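Notes from the Parts Bench: Taking Stock of a Desktop Tower

Readers of this journal are advised that the entries on shelving have been suspended until further notice. The present entry concerns the desktop computer, and in particular the order in which its contents should be removed, set down and recorded.

The matter was first raised in May, when a tower was returned to the shelf with its memory missing. The memory was later found in an envelope marked "Smits", which was the name of the previous owner and of no help to anyone. It was resolved that no part should in future leave a case without a place having been prepared for it. I have kept to this rule since, with one exception that is noted further down.

The tower should be laid on its side and the side panel taken off before anything else is attempted. I prefer to look over the whole interior for a few minutes and to settle which parts are to come out. In most office machines the order will be the drives, the memory, any expansion card and lastly the processor. The power supply may stay where it is unless it is known to be faulty.

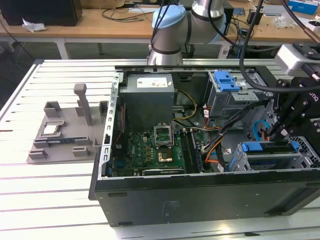
The tower open on the slatted table, with the parts tray to its left.

Coloured tabs are a great convenience. Manufacturers of office machines have long marked the parts that are meant to be handled, and on a machine with blue latches the person working on it is well advised to look for blue first and reach for the screwdriver second. Cables are to be released by the connector and never by the wire. Where a cable crosses the drive cage, it should be eased to one side and left there.

Gijs Stevens, who has read two earlier versions of these notes, holds that the drive should be left until the end, as it is the part most likely to be damaged by standing about on a table. I respect the argument. My own practice is to take the drive early, while both hands are fresh, and to stand it somewhere it cannot be knocked. A drive lying flat on a bench will sooner or later have a screwdriver put down on it.
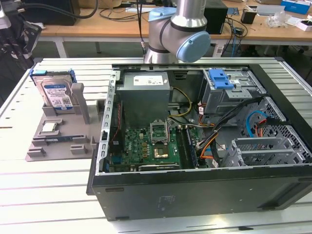 Hard disk upright in its slot, with a processor and a memory module lower on the tray.

The processor calls for the most patience. It is to be held by its edges, and the socket is not to be touched with fingers, cloths or anything else. I would also ask that the retention bracket be moved slowly. It is a small piece of metal under a fair amount of tension, and I have a mark on my thumb from 2019 that may be inspected on request.

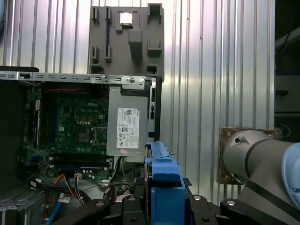 An empty socket on the Dell board, and a blue bracket in the foreground.

Each part is then entered in the ledger. The ledger is a Sondano notebook of 100 pages, of which 66 have been filled, and every entry carries the shelf number, the type of part and its condition in plain words. "Fine" is not a condition. The machine that prompted this entry has been given the number 2945. The Plukar labels used until last year have been withdrawn, as they came away from metal within a week – Furer labels are now used and have so far held.
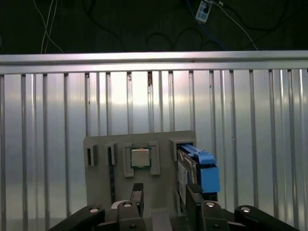
Storage between removal and testing has been the weak point of the whole arrangement, and the exception mentioned earlier was a processor left in a saucer overnight. A saucer is not acceptable. A holder with separate compartments is much to be preferred, and the grey one set against the ribbed metal has two slots side by side at its left end, the second narrower than the first. I favour this difference in width, as a part which does not fit will at once declare itself to be in the wrong place. Compartments should be left unlabelled until the layout has been in use for a month.

The following points remain open and will be dealt with in a later entry:

The proper length of time to keep loose screws whose origin is unknown (at present, about 5 years).

Whether drive caddies should be shelved with their drives or apart.

A better home for spare data cables, which continue to be kept in a biscuit tin.

Correspondence on any of these points may be left in the comments, which are read on Sunday evenings.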